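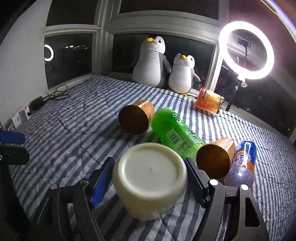
Procès-verbal d'entretien téléphonique - dossier 1246

Le service des réclamations de la société Ballaser certifie que l'échange rapporté ci-après a eu lieu en novembre, entre dix heures et dix heures quarante, sur la ligne de Mme Oda Blomqvist, retraitée, domiciliée à Tveit.

L'appelant s'est présenté sous le nom de Stellan Dahlgren, conseiller principal de la maison Zuvora. Il a informé Mme Blomqvist que son foyer avait été désigné, parmi tous ceux de la commune, pour recevoir un bon de 500 couronnes, sous réserve du règlement préalable de frais de dossier s'élevant à 138 couronnes.

Mme Blomqvist a demandé par qui elle avait été désignée.

M. Dahlgren a répondu que la désignation était automatique.

Mme Blomqvist a fait observer qu'une désignation automatique supposait tout de même un règlement, et qu'elle souhaitait en entendre lecture. L'appelant a indiqué que le règlement comportait quatre articles et qu'il n'était pas d'usage de les lire. Elle a répondu qu'elle avait la matinée devant elle.

Lecture a été donnée de l'article premier. À l'article deux, Mme Blomqvist a relevé une faute d'accord, que M. Dahlgren a reconnue. À l'article trois, elle a prié l'appelant de patienter, le temps d'aller chercher ses lunettes. L'attente a duré onze minutes. Il ressort de l'enregistrement que M. Dahlgren n'a pas raccroché et qu'il a fredonné.

À son retour, Mme Blomqvist a déclaré avoir exercé pendant trente ans les fonctions de greffière au tribunal de Rurkar et ne pouvoir verser aucune somme sans quittance établie en double exemplaire, signée et portant le cachet de l'entreprise. L'appelant a demandé ce qu'il fallait entendre par cachet. L'explication, fort complète, occupe à elle seule six minutes de la bande.

M. Dahlgren a proposé de ramener les frais à la moitié. Mme Blomqvist a refusé, au motif qu'un tarif réglementaire ne se négocie pas - et que l'article quatre, dont elle attendait toujours la lecture, le disait peut-être.

L'article quatre n'a pas été lu. L'appelant a fini par convenir qu'il n'existait pas. Invité à rectifier sa déclaration initiale, il l'a fait à voix basse, puis a demandé si Mme Blomqvist comptait signaler l'appel. Elle a répondu que c'était fait depuis l'affaire des lunettes, le téléphone de la voisine étant plus commode.

Il a été ensuite question du temps qu'il faisait, de la mère de M. Dahlgren et de la difficulté de trouver un emploi en hiver. Mme Blomqvist a dicté l'adresse d'un cours du soir de comptabilité, que l'appelant a répétée deux fois afin de s'assurer de l'orthographe.

Aucune somme n'a été versée. Le service propose le classement du dossier, sous réserve de la pièce reçue depuis par Mme Blomqvist et jointe en annexe : une quittance de zéro couronne, en double exemplaire, signée S. Dahlgren, avec cachet.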